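Hand-held gripper demonstration

Hand-held gripper demonstration is a method of showing a manipulation task to a robot in which a person performs the task directly while holding one or two instrumented grippers. The arm that will later carry out the task need not be present. The method is one branch of learning from demonstration, alongside kinesthetic teaching, in which the arm itself is pushed through the motion, and teleoperation, in which it is driven from a distance.

Equipment

A typical tool consists of a housing, a pair of soft fingers, and a wide-angle camera fixed to the housing so that the fingers stay in view. Finger pads are often textured to improve grip on flat or smooth parts. The fingers on the tool and those on the robot should have the same geometry, as a policy trained on one shape may perform poorly with another.
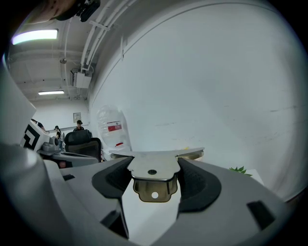

The position of each tool is recovered in one of two ways. Visual-inertial tracking estimates motion from the tool's camera and an inertial sensor. Marker tracking uses printed square patterns of known size, which a separate camera detects. The two are frequently combined. Marker tracking drifts less but fails when the pattern is covered by the demonstrator's arm or turned too far from the camera.

Procedure

Before recording, the tracking system is calibrated and the finger opening is measured at both limits of travel. The demonstrator then repeats the task, changing the starting position of the objects between trials. Each trial is stored as a separate episode containing video, tool pose, and finger width.

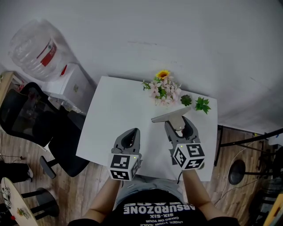

Two-handed tasks require both tools to be expressed in a single coordinate frame. A common arrangement adds an overhead or head-level view to the tool cameras. Cubes with patterns on several faces, mounted at the base of each gripper, keep a marker available as the wrist turns, and the same view shows which tool is holding the part. Clock offset between recordings is corrected before the episodes are merged.

The Kallby set, released on May 30, 2021, by Paloma Zamora and Ottilie Kuster, illustrates the usual losses. Of 1,099 recorded episodes, 850 were kept after filtering. Most rejected episodes had gaps in tracking, and 48 were removed for clock errors.
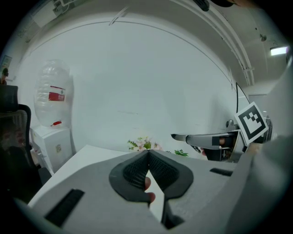 Comparison with remote control

In teleoperation, commands are recorded at the robot and can be replayed without conversion. Hand-held recordings must first be checked against the reach, joint limits, and speed of the target arm. Motions that are easy for a person may be out of range. The Plolholm filter, a kinematic check applied to each episode, discards such motions automatically.

Contact force is a further limitation. Unless the tool carries force sensors, the recording contains position and finger width only.

See also

Kinesthetic teaching
Teleoperation
Fiducial marker
Imitation learning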